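Waller Short Track Seat Insert Kit

Home / Driver Compartment / Seats and Padding / Insert Kits

Part group: WST
Fits: Full containment aluminum seats, late model, street stock and modified
Ships from: Dutania warehouse

Overview

The Waller Short Track Seat Insert Kit is a two-part pour-in foam kit for drivers who want a custom fit in an aluminum seat they already own. It fills the space between the driver and the seat shell at the lower back, the ribs, the hips and the outside of the thighs. It does not replace the seat, the head surround or the leg board.

Most of the kits we sell go to weekly racers who bought a used seat one size up from what they need. A seat that is too wide lets the driver move from side to side in the corners. After a long green flag run that shows up as bruised ribs and a sore neck, and the driver starts holding on to the wheel instead of steering with it. An insert fixes the fit without buying another seat.

The kit is also used by teams that put more than one driver in the same car over a season. Each driver gets an insert, and the inserts come out through the window opening when the next driver needs the car. Order one kit per driver.

What comes in the box

Resin, part A and part B, in sealed jugs
Heavy pour bags, 2
Mixing bucket and paddle
Nitrile gloves
Fire-retardant cover fabric, black
Spray adhesive for the cover
Hook and loop strip for holding the insert to the shell
Printed instructions

You will need a drill for the mixing paddle, an electric knife or a long bread knife for trimming, masking tape, trash bags and a helper. The helper is required. The driver has to be in the seat during the pour and cannot pour for himself.

Choosing a size

The Standard kit covers a seat that is up to 2 inches wider than the driver at the hips. The Large kit covers up to 4 inches. To measure, sit in the seat in your driving suit and have someone measure the open space on each side of your hips. Add the two numbers together.

If the total is more than 4 inches, the seat is too big for an insert and you should look for a smaller seat. We will not sell a second kit to make up the difference. Foam that thick lets the body travel too far before the shell stops it.

Drivers over 300 pounds should call before ordering. The kit can be used, but the mix needs to be split differently between the two bags.

Fitting the insert

Bolt the seat in the car first and set the belts, wheel and pedals where you want them. Foam poured with the seat on the shop floor comes out at the wrong angle more often than not.

Line the shell with trash bags and tape the edges down, including over the belt slots. Lay the first pour bag against the back of the seat and the second across the bottom. Put on your suit, shoes and gloves, get in, and put your hands on the wheel. Snug the lap belt. Leave the shoulder belts loose until the foam has started to rise, then pull them down to where you run them.

The helper mixes one bag's worth at a time. Mix for the time printed on the jug and pour right away. The foam gets warm as it rises. Sit still and keep your helmet back against the headrest. Do not push against the foam with your ribs. Breathe normally, or the insert will be tight on your chest later.

Stay in the seat for the full set time. When you get out, leave the insert in the shell overnight before trimming.

Trim anything that covers a belt slot or a mounting bolt, and anything that stands above the edge of the shell. Cut small amounts and sit back in the seat between cuts. When the fit is right, glue on the cover fabric with the seam at the back and cut the belt slots clean through.

Check the belts again after the cover is on. Your body will be sitting higher and farther forward than before, and the lap belt angle may have changed enough that the mounts have to be moved.

Safety notes

Do not use this kit over an old insert. Remove the old one first.

The foam must be covered. Uncovered foam is not fire retardant.

After any hard hit, take the insert out and look at it. Replace it if it is cracked, crushed or separated from the cover. Inspect the shell behind it at the same time.

Check your track's rule book. Some tracks want to see the shell and seat mounts at tech, so the insert has to come out easily. The hook and loop strip in the kit is meant for that. Do not glue the insert to the seat.

Care

Wipe the cover with mild soap and water. Let it dry out of the car. Do not use brake cleaner or any solvent on it. Store spare inserts flat and out of the sun.

Shelf life

Unopened jugs keep for 6 months at room temperature. Do not let them freeze. If you are buying in November for a winter rebuild and your shop is not heated, keep the jugs in the house until you are ready to pour.

Related parts

Ullstead rib support pad, left and right
Pavlović seat mount kit, steel
Waller leg board pad
Waller replacement cover fabric, by the yard
Spare pour bags, pair

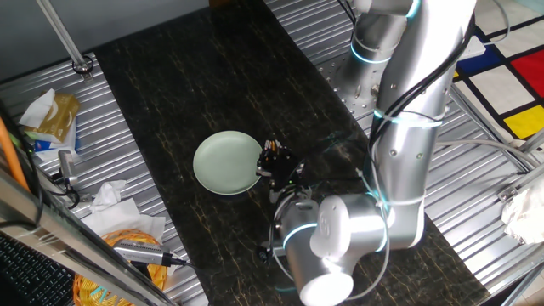 Customer comments

Jasmina Halilović: Bought the Standard for a street stock. The fit came out good on the first try, but the instructions should say to tape the belt slots from the back side too. Foam got into one of mine and I spent an evening picking it out. I run a half-mile track and my left side used to be sore for two days. It isn't now.

Reply from the shop: Thank you. Taping both sides of the belt slots is a good idea and we have added it to the printed sheet as of February 2023.

Weidong Kong: Two of us share a modified and we each did one. Swapping takes a couple of minutes once the belts are out of the way. Mine is tight in the ribs because I held my breath during the pour, so take that line seriously. I shaved it down with an electric knife and re-covered it. Would order the extra fabric along with the kit next time.

Returns

Unopened kits can be returned within the season they were bought. Opened jugs cannot be returned. If a jug arrives leaking, keep the box and call us before you throw anything away.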